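HOUSEKEEPING OPERATIONS II
Course handout, Unit 6: Windows, Curtains and the Evening Room Check
Instructor: Tharushi Gamage
Lab sessions: Rezaul Wickramasinghe, Skirkgate training floor

Read this before the lab on 25th September. Bring your room card, a pencil and closed shoes. The written part of the unit is short and most of your grade comes from the room check.

1. What this unit covers

Unit 5 dealt with beds and floors. Unit 6 deals with the window wall: the glass, the frame, the sill, the curtain and the track it hangs from. It also covers the evening check, when the room is looked at with the lights on and it is dark outside. Students tend to do well on the daytime check and lose points on the evening one, so we spend more time on it.

2. Terms

Pane. The sheet of glass itself.
Frame. The fixed wood, metal or vinyl around the pane.
Sill. The flat ledge at the bottom of the frame.
Stack. The bunched curtain when it is fully open. A good stack sits to the side and covers as little glass as possible.
Return. The part of the curtain that wraps back to the wall at the outer end.
Leading edge. The edge of the curtain that moves across the window. Guests pull on it, so it gets dirty first.
Sheer. A thin curtain you can see light through.
Blackout. A lined curtain that keeps light out. Test it from inside with the lights off.

3. Order of work

Always work dry before wet, and top before bottom.

a. Open the curtain all the way. Check that it runs the full length of the track without sticking.
b. Dust the track with the long duster. Start at the wall end.
c. Vacuum the curtain with the upholstery head on low suction, from the top down. Two passes on the leading edge, one pass everywhere else.
d. Wipe the frame with a cloth that is damp and well wrung out. On wood frames, follow with a dry cloth right away. Water left in the corners will lift the finish.
e. Clean the glass. Spray the cloth, never the pane. Go side to side along the top, then work down.
f. Wipe the sill last.
g. Put the curtain back to the position on the room card.

Do not stand on the sill, a chair or the bed. If you can't reach the top of the pane with the pole, write it on the card and leave it for the ladder team.

4. Wood frames

The hotel case in your reader, the Bandara, has wood window frames on the guest floors. The supplier in the case is Iltamwood, and its care sheet is in Appendix B. The main points:

No ammonia cleaner on the wood. Keep it on the cloth and keep the cloth on the glass.
No abrasive pads. A soft brush is fine for corners.
Report black spots near the bottom of the frame. These usually mean condensation has been sitting there.
Scratches across the grain are reported. Do not try to fill or polish them.

The case gives 83 rooms checked in August, with frame damage written up in 22 of them. Question for discussion in class: how many of those reports could a room attendant have prevented, and how many were a maintenance problem from the start? Come with a number and be ready to defend it.

5. Curtains

Light-colored curtains show handling marks before dark ones do. Look at the strip of the leading edge between waist and shoulder height. If it is gray compared with the rest, vacuuming won't fix it and the panel goes on the laundry list.

Check the hem too. A hem that touches the floor picks up dirt from the vacuum and should be reported so the hooks can be moved up a slot. Dress the folds by hand after vacuuming. Start at the top, hold each fold between your fingers and run down as far as you can reach. The folds should be close to even, but don't spend ten minutes on it.

Rings and gliders: if one is missing, the curtain will sag at that spot. Replacements are in the Hevotari box on the supply cart, bottom shelf. Please close the box. We lost most of a bag of gliders down the service elevator last term.

6. The evening check

At night, with the room lit, a window acts partly as a mirror. How strongly depends on the difference in light between the two sides. The brighter the room and the darker the street, the more of the room you see in the glass and the less of the view. In a city building you get some of both, with outside lights showing through wherever the reflection is dark.

This matters for the work in three ways.

First, streaks. Some streaks that can't be seen in daylight show up at night near the reflection of a lamp. Stand to one side and look along the glass, then change sides and look again.
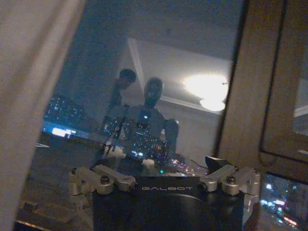 Second, ceiling lights. A recessed light will reflect as a bright patch with a soft edge, and any smear in that area will spread the glow. If the patch looks hazy, wipe that part of the pane dry and look again. If it is still hazy, the smear may be on the outside, and that goes on the card for the exterior crew. Don't keep rubbing.

Third, the guest's view. Turn the ceiling light off and leave one bedside lamp on. Most of the reflection should drop away. Note on the card whether the view is clear from the chair, since that is where guests sit. Then close the curtain completely and check that the leading edges meet with no gap.

Privacy is part of this section. A lit room with open curtains can be seen from outside, even when you can't see out well yourself. Once the check is finished, leave the curtains as the card says. For turndown service that means closed.

7. Common mistakes on the lab sheet

Cleaning the glass before dusting the track.
Leaving a wet line where the pane meets the frame.
Using the glass cloth on the sill and then going back to the glass.
Checking for streaks from one position only.
Marking "OK" on the evening check when the lights were never turned on. Rezaul will ask you which switch you used.

8. Before the lab

Read the Appendix B care sheet. Write a paragraph on the difference between a cleaning problem and a maintenance problem at the window. Draw a plain sketch of one window you use often and label the parts from Section 2.

The lab runs into the evening so that it is dark for Section 6. Meet at the Skirkgate side entrance. Sheets are collected before you leave the floor, and late sheets lose two points.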